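Section 4. Shoe pickup, first run

Tarkis home build, rev of 1st March. Questions to Honeylyn Barredo.

1. Rack flat to the wall, 31 inches clear floor in front. Empty both tiers.

2. Put out two pairs, one slides, one laced. Tie the laces. Loose ends get in the fingers.

3. Load shoes.cfg. Speed 19, grip 75. Don't go to 90 yet — it squashes knit uppers.

4. Press Start and stay by the stop button. Upper tier fills first, toes to the wall.
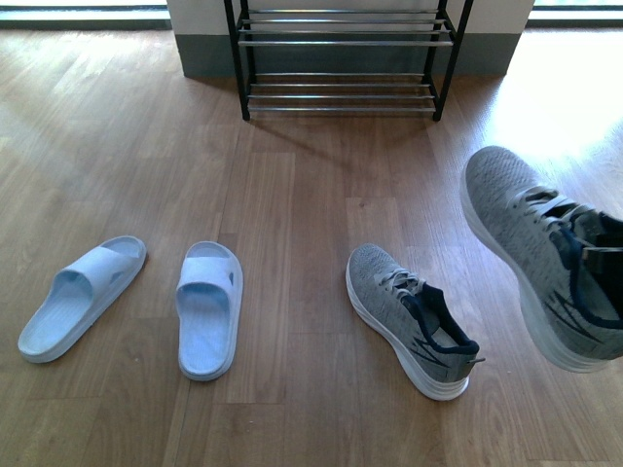
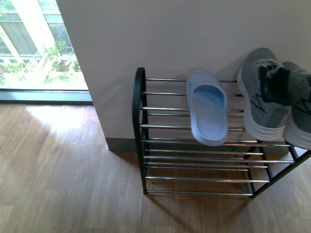

Blue slides and gray sneakers, same rack.

5. Stop when the upper tier has three or four shoes on it. Check heels. A bit over the front rods is OK, half off is not, move the place point back and save.

NOTE: strong sun on the floor can hide the edge of a pale sole. If it misses teh same shoe twice, pull the shade and rerun.

CAUTION: keep hands out from under the arm, even when its paused. Paused is not off.

6. Log the run in the Arnport sheet — misses too. Kristine needs them for the next tuning.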